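Small Traditions, Lasting Value: How Families in Rastdale Mark the Years

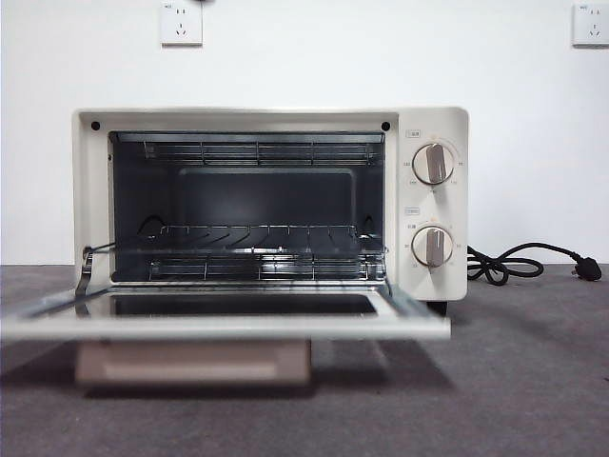 A cream-white countertop toaster oven with its door open.

Dec 10, 2023

Family traditions are often assumed to require planning, travel and a good deal of money. The experience of households in Rastdale suggests otherwise. Over the past year, the Rekerard Family Center invited parents in the town and in neighboring Sukutside to keep a simple written record of the occasions they observed at home, from birthdays and lost teeth to the last day of school. By the close of the project, 90 households had submitted a total of 1551 entries.

The entries are modest in scale. One family serves breakfast for dinner on the first night of every school vacation. Another measures each child against the same closet door on the morning of a birthday and reads the earlier dates aloud. A household with twins holds 2 separate birthday suppers on consecutive evenings, so that each child may choose the menu and the music.

Parents were asked to note what their children mentioned afterward. Gifts appeared in these notes, particularly in the first days. Weeks later, however, the children were more likely to bring up the small events surrounding the gift: a treasure hunt through the hallway, a song sung badly by an uncle, permission to stay up past bedtime.

The center's staff advise parents to begin with one occasion and to keep it short. A tradition that takes an entire weekend to prepare is seldom repeated, while one that fits between supper and bath time may last for years. Children should be given a task of their own as early as possible. Even a three-year-old can hand out napkins or choose the candles.

Change should also be expected. Several families with teenagers reported that a favorite custom had been dropped for a year or two — and then requested again, usually by the oldest child. Staff recommend that parents accept such pauses without argument.

For separated households, the center suggests that each home keep its own custom on its own day. Parents who tried to divide a single celebration between two addresses described more strain than those who did not.

A selection of the entries will be published in April as a booklet by Boiko Press. The first printing of 600 copies will be available at the center's front desk and at the public libraries in Rastdale and Sukutside, free of charge to resident families.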